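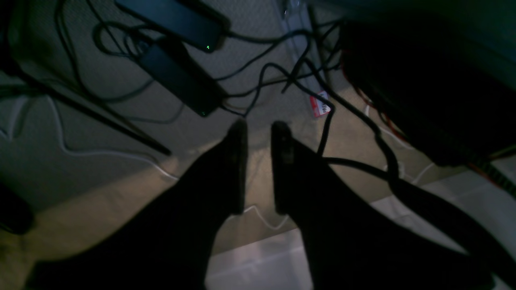
Figura 1. Transformador preto pousado sobre alcatifa cinzenta de pelo curto, com a luz indicadora verde acesa.

4.2. As coisas pousadas: permanência e trânsito no espaço doméstico

Chegamos agora à parte do trabalho que mais conversas nos deu, tanto com as famílias participantes como entre nós, e que por isso pedimos licença para tratar com algum vagar. Na secção anterior ocupámo-nos dos objetos que têm lugar certo: a loiça no armário, os casacos no bengaleiro, os papéis da casa na gaveta onde toda a gente sabe que estão. Interessa-nos agora o grupo, bem mais irrequieto, daqueles a que os próprios moradores chamaram, com uma expressão que acabámos por adotar, «coisas pousadas». São objetos que alguém deixou num sítio sem intenção declarada de os guardar ali e que, no entanto, ali vão ficando, por vezes uma tarde, por vezes uma estação inteira.

O material provém dos diários domésticos mantidos em 15 habitações do bairro de Ustum, em Pridton, e das entrevistas que fizemos depois, quase sempre à mesa da cozinha e quase sempre mais compridas do que o guião previa. Os diários reúnem 509 entradas, das quais 147 dizem respeito a coisas pousadas. Cada morador escrevia como entendia. Houve quem enchesse páginas com a história de um guarda-chuva e houve quem se limitasse a anotar «o mesmo de ontem», entrada que nos deixou bastante perplexos até percebermos que era, à sua maneira, uma observação excelente sobre a duração.

A primeira coisa que os diários nos ensinaram foi a desconfiar da palavra «desarrumação». Tínhamo-la usado com toda a naturalidade na primeira versão do guião e foi Mizanur Liyanage, durante as entrevistas-piloto de julho, quem reparou que os participantes a recebiam como uma pequena censura e passavam os minutos seguintes a pedir desculpa pela sala. Substituímo-la por uma pergunta mais simples («o que é que está pousado, hoje, e desde quando?») e o tom mudou por completo. As pessoas levantavam-se para ir ver, chamavam os filhos, discutiam datas. Uma participante da rua Fumetti contou-nos, a rir, que o marido e ela tinham descoberto nessa noite que cada um julgava ser do outro uma caixa de ferramentas com que ambos tropeçavam desde a mudança.

Dentro deste grupo, os aparelhos e os seus acessórios merecem uma palavra à parte. Cabos, carregadores e transformadores ocupam uma posição curiosa, porque o chão é para eles um lugar bastante aceitável, coisa que poucos moradores diriam de um livro ou de um prato. Um transformador como o da Figura 1, estendido na alcatifa com a sua luzinha verde, dificilmente seria descrito nos diários como fora do sítio. Vários participantes nem sequer o incluíam na lista do dia, e só quando lhes perguntávamos expressamente pelos cabos é que concediam, com alguma surpresa, que sim, também esses estavam pousados. Propomos falar, nestes casos, de uma invisibilidade de uso: o objeto é tão constante na sua função que a posição deixa de ser notada.

É verdade que esta tolerância tem limites, e que eles variam de casa para casa. Nas habitações com crianças pequenas, os cabos no chão eram motivo de vigilância e mereceram entradas longas. Nas restantes, o incómodo surgia sobretudo com a chegada de visitas, momento em que muita coisa até então despercebida ganhava, de repente, contornos. «Só vejo a minha sala quando vem cá alguém», disse-nos um participante, e a frase ficou-nos na cabeça durante semanas. 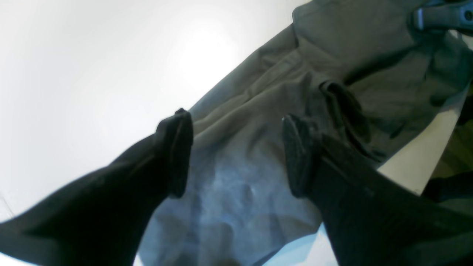 A roupa coloca um problema diferente, e confessamos que foi o que mais nos custou classificar. O esquema de Venkataraman, que seguimos de perto no resto do estudo, distingue com clareza entre roupa limpa e roupa suja, e as famílias também o fazem quando falam em abstrato. Nos diários, porém, aparece a todo o momento um terceiro estado, o da roupa que já foi vestida e voltará a sê-lo, que não pertence ao cesto e que se hesita em devolver ao armário. Para esta roupa não há móvel, e ela instala-se então nas costas das cadeiras, aos pés da cama, na primeira superfície livre. Uma peça de tecido cinzento amarrotada sobre uma superfície branca, como a da Figura 2, nada revela por si só do estado em que se encontra: pode estar à espera de ser lavada, de ser dobrada ou de ser vestida outra vez. Quem vive na casa costuma sabê-lo de imediato, e é nesse saber partilhado, raramente posto em palavras, que assenta boa parte da paz doméstica.

Quando esse saber falha, os diários tornam-se muito animados. Encontrámos 17 entradas que relatam equívocos deste género: a camisola lavada duas vezes, as calças guardadas no armário com lama na bainha, o casaco que alguém, cheio de boas intenções, levou para a lavandaria na véspera de uma viagem. São episódios modestos, contados em geral com humor, mas permitem-nos observar regras que de outro modo ficariam por dizer. A dona do casaco explicou-nos com toda a paciência que, pousado na cadeira do corredor, ele estava «pronto», ao passo que na cadeira do quarto estaria «para ver». O filho, que ali vivia desde que nascera, ouviu a distinção pela primeira vez na nossa presença.

Convém acrescentar que as duas categorias se cruzam mais do que esta apresentação sugere. A roupa pousada tapa cabos, os carregadores vão parar aos bolsos dos casacos, e uma mesma cadeira pode servir, ao longo da semana, de cabide, de estante e, ao domingo, de cadeira. Optámos por manter cada entrada na categoria do objeto nomeado em primeiro lugar pelo morador, critério discutível, bem o sabemos, mas que respeita a ordem de atenção de quem escreveu. Nos casos em que o diário nomeava apenas «o monte», voltámos a contactar a família e pedimos, com as devidas desculpas, que nos dissesse o que lá estava por cima.

Os tempos de permanência de cada categoria, bem como a sua distribuição pelas divisões da casa, são apresentados na secção 4.3.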